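**Week 5 handout: Who does the folding now?**
Work and Automation, 18 June 2019

Bring this to section. Bring the Raren reading too, preferably read.

Last week ended with the Trornar laundry case. To recap for those whose bus was late: a commercial laundry with 124 people on the floor buys a folding system and announces that no jobs will be lost. None are. The job titles all survive. What people do under those titles is another matter, and that is where we pick up.

**1. The task moves before the job does**

Managers tend to buy automation by the task and staff tend to live by the day. A folder at Trornar used to fold. After the change she cleared jams, sorted out fitted sheets (which the machine regarded as a personal insult), and filled in a log explaining each stop. Her pay stayed put. Her chat with the person at the next table went, as the next table did.

Cloth is a good test for all this. A steel bracket has one shape and keeps it. A towel has a new one every time you let go, and most of the skill in handling it never made it into a job description, so it never made it into the price of replacing it.

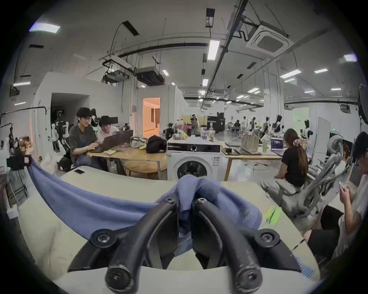
Raren calls this "unlisted work": whatever a worker does that shows up only once she stops doing it. Underline the term. It will be on the final, and it will be spelled wrong by a third of you.

**2. New work, old wages**

Somebody has to show machines how a thing is done, check what they did, and do it over. Trornar filled these roles from the floor, called them "process partners," and paid them the folding rate. Compare the Stellen warehouse, where the same duties came with a new grade and 5 days of training. Stellen's turnover dropped. Trornar's new partners took their new skills to Stellen.

**3. Counting it**

Trornar reported 325 hours saved in the first quarter. The log of stops, read by nobody upstairs, ran to 2,000 entries. Both figures are correct. Ask what each one leaves out.

**For section**

- List the unlisted work in a job you have had. "None" will be returned to you.
- Who should own the stop log, and who gets to read it?
- Read Trevor, chapter 5, skipping the part on elevators unless you like elevators.

Response papers are one page. Margins have been checked before and will be again.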